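We use cookies to remember your preferences and to see which posts get read. By continuing to browse you accept our cookie policy.

Four months with the Koltska fabric shaver (and a lot of fuzz)

I own too many soft things. Fleece, brushed cotton, sweaters that were lovely in the store and grew little beards by the second wash. So when my old battery shaver finally gave up I decided to spend proper money on the next one and use it on everything I could find before writing a word.

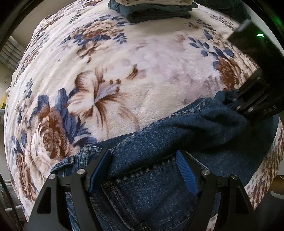
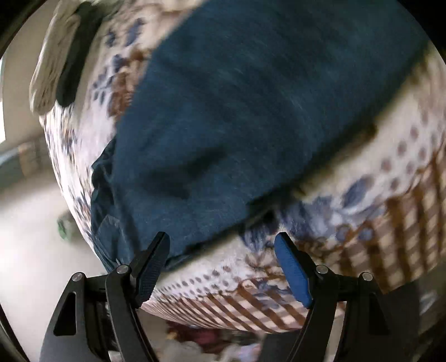 Enikő Mészáros
Home and laundry editor

Okay, so the Koltska. It's a corded-or-cordless shaver with a wide round head, and it comes in a box with three spare blades, a cleaning brush, and a cloth bag that I lost within a week. There are three guard heights too, which I ignored at first and then paid for (more on that in a minute!).

My first real job with it was a gray wool-blend cardigan that had pilled so badly under the arms I'd stopped wearing it outside the house. I laid it flat on the kitchen table, put the tallest guard on, and went in small circles. It took maybe ten minutes and the cardigan looked good enough to wear to my sister-in-law's birthday lunch, where I told at least two people about it, which they did not ask for.

The motor is strong. My old one used to bog down and whine if I pressed at all, and this one just keeps going. It's also louder than I'd like. My desk is in the next room from where my husband naps and I've been told, politely, to save it for the afternoon.

Now the mistake. I used the lowest guard on a thin knit top, in bright daylight, with my reading glasses on, and I still put a hole in it. A tiny one near the hem, but a hole. The booklet does say to start high and work down. I'd skimmed that part on the way to the charging instructions. If you have thin jersey or anything with a loose loop to it, stay on the tallest guard and pull the fabric flat with your other hand. And keep well away from buttons, seams and anything gathered or ruffled, where the cloth bunches up and the head can catch.

Plush blankets are a different story. I tried it on a corner of one and I wouldn't again. A shaver is for pills sitting on top of a surface, and a deep pile is all surface — you end up with a short patch that catches the light. For those I went back to a plain rubber brush and a cooler wash, which did more good anyway.

Battery life is fine. I get through around 3 sweaters on a charge before it starts to slow down, and it'll run plugged in if you've got an outlet close by. The cord is short, though. Really short! I ended up using an extension lead and sitting on the floor like a kid.

The lint cup is the part I like least. It holds plenty, but the lid twists off in a way that flings fuzz over whatever you've just cleaned, so I now open it over the trash with my sleeves rolled up. My friend Dorottya Pintér has the Surell, a smaller one with a cup that slides out sideways, and it's so much neater. I borrowed it for a weekend. It was slower on heavy wool and the head kept clogging on my fleece, so I gave it back without much of a fight, but I did envy that cup.

Blades: I've changed mine once. The first started tugging sometime in March, after a marathon on the winter coats, and swapping it was just a matter of pulling the old one off and pushing the new one on with the brush handle. Unplug it first, obviously.

Would I buy it again? Yes, for sweaters and coats and the sofa cushions, which I forgot to mention and which came up beautifully. If you mostly own thin tops, get something gentler like the Surell, or just turn things inside out in the wash and see how far that gets you. I'm off to do the hall rug runner, against all advice.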